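Week 2 handout – Automation where people already work
(Notes to go with Monday's class. Bring a printed copy if you can, I like it when you scribble on them.)

Okay, so last week we got stuck on the word "job", and I promised I'd pull it apart. Most of you were talking as if a machine turns up, takes a job and the person goes home. It can happen! But what I saw in my years at Tronton (hotel and lounge fit-outs, then later the software side) was messier. A machine takes a few tasks out of the middle of somebody's shift, and the shift closes up around the gap in a funny shape.

Take the lounge attendant, our case for this term. The duty sheet from the Arkley lounge has one line that reads "reset tables". One line! Try writing out what's in it:

- work out who has left and who has only gone to the counter
- clear cups and trays
- deal with paper – flatten, fold, keep or bin
- wipe down
- put the cushions right
- notice anything left behind, and decide what to do about it

The Jeser cart in our case study does the carrying. It doesn't do the paper, and it certainly doesn't do the deciding. Soft, thin stuff on a shiny surface is a horrible problem for a machine, and your hands do it while you're thinking about lunch.

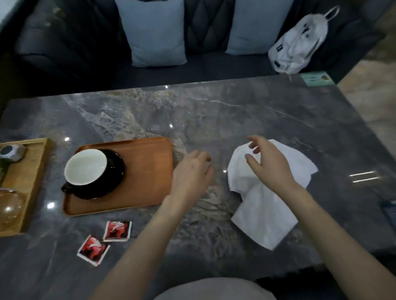

Paper on marble, both times: a crumpled napkin in the first, a big flat sheet in the second.
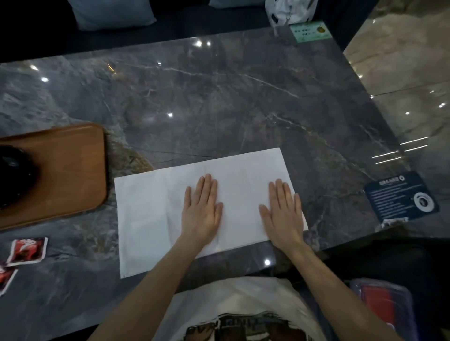
**Arkley, February**

Look at the hands before you look at anything else. With the napkin, the left one is just hovering and the right one has its fingers bent over the paper. With the sheet, both palms are down flat and the fingers are spread. Those are two quite different ways of using a pair of hands, and a task list would call both of them "handle paper". Also have a look at the cup lying on its side on the tray in the first picture. Would you pick it up by the handle? Would you set it upright first? Write your answer in the margin, we'll compare.

Now, the people part. Nuwan Karunaratne supervised the Arkley lounge through the changeover and he's been very generous with his time. The carts cut 148 trips to the kitchen out of the weekly roster, and everyone was pleased about that, knees especially. Then the fiddly work got bunched together. Staff used to get a little walk between tables – a breather, a chat at the pass – and that walk went to the cart. Nuwan's team asked for it back as a proper break and, after some grumbling from head office, they got it.

So when you read the Majumder chapter, keep asking who lost the easy bits of the day.

For next class:

1. Pick a workplace you know well and choose one line from its duty sheet.
2. Break the line into tasks, as small as you can stand.
3. Mark the ones you'd hand to a machine and the ones the person would miss.
4. Write it up in 500 words. Dot points are fine for the list, but I want sentences for the rest.

Email it to me or leave it in the tray outside my office before Monday's class.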